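Workshop notebook, bench top
Feb 3, 1999 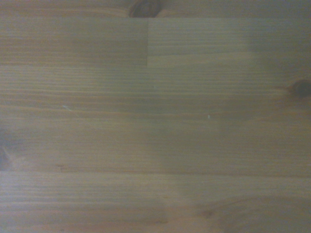 Okay, back on the bench top after leaving it alone for most of January. I keep calling it pine, and I'd still bet on pine, but the tag was gone when we got it from the Femberg yard and I never did ask. Whatever it is, it's soft. My thumbnail leaves a mark if I lean on it even a little, so please (everybody!) put a board down before you chop anything.

The plan for today was to decide how far to take the surface before oiling. I started on the underside, where mistakes don't matter, and did two patches by hand. One I stopped at 240, the other I kept going up to 700. The 700 patch feels gorgeous, like a river stone, but it drank up hardly any oil and looked kind of pale next to its neighbor. The 240 patch went a deeper honey color and I like it a lot better. So 240 it is, and I get my evening back.

Went over the glue joints with a fingertip while I was at it. The long seams feel fine to me. The short butt joints, where one strip runs out and the next one starts, are the ones I worry about, that end grain soaks up everything and never glues as well. I want to wick a little thin glue into any that catch a fingernail, clamp overnight, and scrape in the morning. Don't let me skip the scraping. The Yan table still has shiny spots where I got lazy and oiled right over the squeeze-out.

Knots: leaving them. I know Usine would rather have a clear top and I know there's filler on the shelf, but I like them, they're dark and chocolatey and they give the eye something to land on with all that straight grain. If one starts to feel loose I'll run some thin epoxy in from below.

Oil is the Butudach stuff in the dented can. Plan is 2 coats on top, 2 underneath so it doesn't cup on us, wiped off well, a full day between. Rags get hung flat over the sink, NOT balled up in the trash.

Still need: more glue, wax paper for under the clamps, a scraper that's really sharp. Check the vise bolts before the top goes back on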